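From: Laimutė Strazds
To: Asidgate shared workshop list
Subject: Re: [asidgate] Painted blocks, what is going where

Birutė Zariņš wrote:

> Hi all,
> I'm trying to finish the block order for the Lultby nursery before the
> end of April and I have three questions.
> 1. Can the long blocks and the short ones go in the same sack, or do
> you want them kept apart from the start?
> 2. What is happening with the old metal bin? I heard it was going
> for scrap and I would like to keep it if it is.
> 3. Has anyone worked out how many blocks we owe them? My sheet
> says 64 per set, but Lultby's order form only says "2 sets, mixed."
> Birutė

Birutė,

Taking your questions out of order.

The count first. I called Lultby and a set is 64 blocks, same as your sheet. They want two sets. Half of each set is long red and half is short green. The 1,000 figure somebody wrote on the whiteboard is the whole year for all the nurseries put together, so please don't cut to that number.

On keeping them apart, yes, I would like that from the start. Last time everything came over from Sproģis in one load and I spent most of an evening sorting on the floor. Long ones in one sack, short ones in another, label tied to the neck. If you run out of labels there is a roll of Plakik tape in the drawer under the window and you can write on that with a marker.

The metal bin is staying. I asked, and the scrap talk was over the other one, the one with the split corner that used to be by the back door. You can stop worrying.

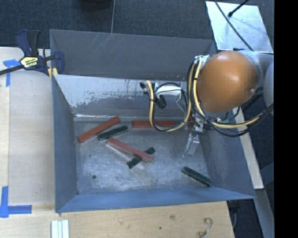 Paint is where I would like some help from you. We have had two complaints from Lultby in the past year, both over color, and both times it was red blocks from different cans ending up in the same set. I know light plays a part. Of the three long red ones in the bin, the one lying across the green looks paler and pinker on top than the others, and that is the side the light is on, so I would not reject it on that alone. Turn a block over and check it next to another one on the bench before you decide. If it still looks off, put it on the shelf by the sink and I will repaint it. The dark green has been fine and I don't want anyone changing it.

The bin floor is scuffed and so are parts of the walls. It's an old bin and I don't mind how it looks, but wipe it out before painted blocks go in, and lay them in by hand. Tipping a full sack in from shoulder height is how corners get dented. A dent on a long edge can be sanded out. On a corner I usually end up cutting the block down, and then it is too short for the set.

A few smaller things while I am writing:

The sanding belts came. They are the finer grade, so use them for the last pass only.

Lultby would like the sacks dropped at their side entrance before 8 in the morning. The front gate is locked until the children come in.

If you have the order form, could you scan it and send it to me? My copy has a coffee ring over the delivery address.

I can take a load over in my car once both sets are sacked. Let me know how far along you are.

Laimutė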